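Week 6 – Faults in two-arm cells
Notes: Llinos Powell

The Berrada task uses two arms working from opposite sides of one table. In September the right arm stopped mid-reach with fault 345, a following error at the wrist. The left arm kept moving for almost 81 ms, long enough for the fingers to touch. 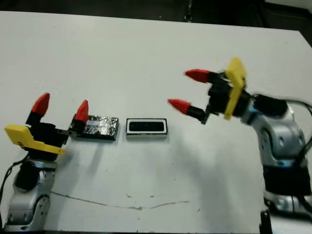 The stop signal was wired to one controller only. Kasun Ranasinghe found this in the log at line 2904 – the left arm never received it.

For the lab, check both arms stop from either button before you load a program. Write the fault code in your logbook, then reset. Keep your hands off the table until both drives are off.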